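Standerska 小型零售货架图集:饮料与零食陈列

本页收录 Standerska 陈列区的货架图片及配套记录,内容涉及层板、前沿、瓶装与罐装商品的摆放,以及包装表面在现场照明下的反光情况。陈列区设在 Brorkard,货架为 Grerkora 的单面灰色款,商品以饮料和小包装零食为主。图集面向做小店布置和货架维护的读者,尺寸单位为毫米,除注明外均为图纸标称值。

货架基本参数

货架总高 1,222,层板深 300,立柱孔距 29。层板深灰色,前沿为白色。深浅两色的搭配使层板边界容易辨认,补货时从侧面看也能判断商品是否超出前沿。层板调整以一个孔距为最小单位,左右两侧必须挂在同一高度的孔位上。孔位编号从下往上数,贴在立柱内侧,换层高时先抄下原编号再动手。

照明使用 Tosh 的条形灯,装在货架前上方,出光方向朝下偏后。四月更换过一次灯罩,由透明改为乳白,目的在于减轻瓶肩和瓶盖上的条状高光。更换之后浅色纸盒的改善比较明显,光面塑料件的变化有限。
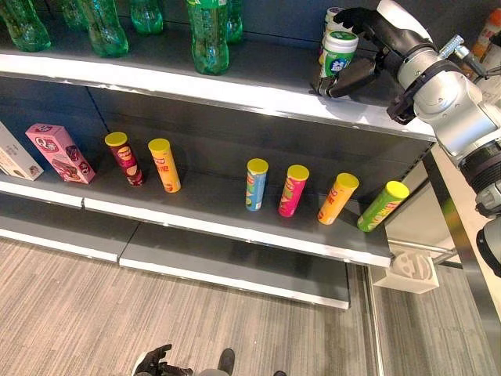

图 1 上层为绿色半透明塑料瓶和白色圆罐,圆罐带绿色标签,靠近罐顶有一圈绿色;中层为盒装零食,其中一盒粉色,竖放。

上层的陈列方式属于同色归组。透光的绿色瓶身与带绿色标签的白罐放在同一层,色相接近,外观差别大:前者透光并有反射,后者为白色罐身配绿色标签。按本区的陈列规则,透光容器与不透光容器之间不要求设分隔条,但圆柱形容器放在前排时,其底部应全部落在层板平面上,不得压住前沿。

圆罐类商品的重心低,直径与高度的比例较大,单只放置稳定性好。前后两只叠排时,后排罐体容易被完全挡住,盘点时会漏计。处理办法是将后排向一侧错开半个罐径,从正面能看到后罐的盖边即可。如果该层剩余宽度不足,则取消后排,余货转入备货箱。

中层的盒装商品以窄端着地竖放时,正面图案的高度最大,占用层板宽度最小,缺点是抽取相邻商品时容易带倒。对此类纸盒,记录中采用以下处理:

1. 竖放纸盒的两侧至少一侧有支撑,支撑物可以是同款纸盒或立式隔板。
2. 盒底有内折舌片的,先压平再上架,否则盒身会前倾。
3. 斜置的纸盒在巡架时归正,盒面与前沿平行,偏差以目测为准。
4. 盒面覆膜破损的商品撤下,转入单独的周转筐。

层间净高按该层最高商品加取货余量确定。余量过小时,手背会碰到上一层底面,瓶子只能先倾斜再取出;余量过大则浪费一个孔位以上的高度。瓶装饮料所在的层优先保证余量,盒装零食层可以压低。两类商品混放在同一层时,按瓶装的要求执行。

深色瓶体的情况

深色光面容器在图集中单独列出。此类容器吸收大部分入射光,外形主要靠盖沿和瓶肩的高光来辨认,光源位置稍有变化,看到的轮廓就不同。标注商品位置时,不应以高光作为瓶体中心线的参考,因为高光通常偏向光源一侧。

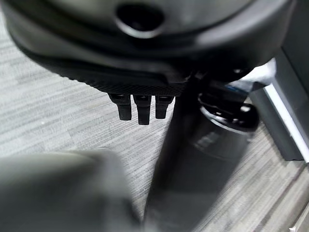
图 2 黑色圆柱形瓶,斜俯视。圆形瓶盖表面光亮,弧形盖沿上有白色高光,盖中部颜色更深。

圆形盖沿在斜俯视角度下呈椭圆,椭圆的长短轴之比可以用来粗略判断观察角度。瓶盖中部若低于盖沿,会形成暗区,与黑色瓶身难以区分。现场核对瓶盖是否旋紧时,应看盖与瓶颈之间的缝隙,不看盖面。

清洁方面,黑色光面塑料对指纹和灰尘敏感,擦拭使用干燥的细纤维布,沿圆周方向单向擦,不来回摩擦。含酒精的湿巾会在部分涂层上留下发白的痕迹,暂不使用。层板擦拭安排在商品撤空之后进行,深灰色板面干透再上架,水渍在深色表面上干后可见。前沿的白色部分每周加擦一次,胶痕用塑料刮片处理,金属刮刀会划伤漆面。

标签与编号

商品编号贴在前沿下方的标签槽内,左端对齐商品排面的左边线。同一商品占两个以上排面时只贴一张,后面的位置留空,不贴重复标签。瓶装商品更换批次后如包装宽度有变化,先移动标签再移动商品。盒装商品在横放与竖放之间转换时,排面宽度也随之改变,同样处理。

已知问题有两项:一是上层右端的排面线与图纸不一致,待下次调整层板时一并改正;二是标签槽透明盖片发黄,新盖片的长度规格尚未确认。

记录整理:2024-07-21

浏览 589 分享 29

读者评论

匿名读者:
四月换灯罩以后,纸盒那层确实好认了。绿色瓶子背后要不要加一块浅色背板?我们店里加过,透光瓶的颜色会更匀,但后排没货的时候很显眼。

仓库理货:
圆罐错开半个罐径的做法试过,适用于直径差不多的罐。大小罐混排的话错位后前排会松,还是得加隔板。

匿名读者:
请问 Grerkora 的层板 300 深是含前沿还是不含?我手上这批量出来对不上,想确认是不是测量基准不同。

页面维护回复:
不含前沿,从立柱前表面量到前沿内侧。

路过的店主:
白色前沿的胶痕用吹风机低温加热后再刮,会省力一些。漆面厚度不一样,先在端头试。

联系我们 | 版权所有 © Standerska 陈列记录 | 返回顶部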